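**양팔 셀 오른팔 그리퍼가 물체를 잡으러 갈 때마다 조금씩 빗나갑니다**

Alper Karaca · 2021년 9월 14일

마이크를 스탠드 홀더에 꽂고 빼는 작업용으로 양팔 셀을 하나 세팅했습니다. 왼팔은 멀쩡한데 오른팔이 문제예요. 아침에 영점을 잡아 두면 오후쯤 그리퍼가 3mm씩 옆으로 갑니다. 판매처인 Kosik에서는 "소프트웨어 보정을 다시 돌리면 해결된다"는데, 벌써 12번 돌렸고 다음 날이면 똑같습니다. 솔직히 안 믿깁니다.

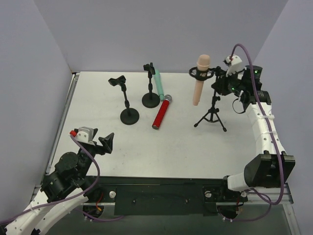
손목 카메라 케이블은 팔을 따라 베이스 쪽으로 내려 두었고, 팔은 둘 다 앞쪽 레일에 고정했습니다. 레일 볼트는 설치한 날 조이고 그 뒤로 손댄 적이 없습니다. 보정 말고 의심할 만한 데가 있을까요? 팔을 통째로 교환하라는 답은 사양합니다.

---

**Nurhan Şimşekoğlu**

보정부터 의심하는 건 판매처 버릇이고요. 저라면 전원을 내리고 팔꿈치를 손으로 살살 흔들어 봅니다. 유격이 느껴지면 관절 나사나 혼 체결부가 풀린 겁니다. 거기가 단단하면 다음은 베이스예요. 레일에 다이얼 게이지를 대고 팔을 끝까지 뻗었다 접어 보세요. 바늘이 제자리로 안 돌아오면 볼트를 풀고 접촉면을 닦은 다음 제조사 토크값대로 다시 조이시고요.

케이블도 보세요. 팔꿈치 모터를 감고 도는 구간이 짧으면 팔을 뻗을 때 손목이 당겨집니다. 케이블을 잠깐 빼고 같은 동작을 반복해서 오차가 줄면 범인은 그쪽입니다. 카메라가 꺼지니까 저장된 궤적 재생으로만 비교해야 합니다.

---

**Kaan Işık**

저도 그랬는데 껐다 켜니까 됐어요. 펌웨어 문제 아닐까요?

---

**Saadet Karabulut**

껐다 켜서 된 건 영점이 새로 잡혀서 그렇게 보였을 수도 있습니다. 며칠 뒤에도 괜찮았는지가 궁금하네요. 저희 쪽은 모터 열이었습니다. 2시간 돌린 뒤와 식힌 뒤의 오차를 따로 적어 보세요. 차이가 뚜렷하면 볼트를 아무리 조여도 소용없습니다.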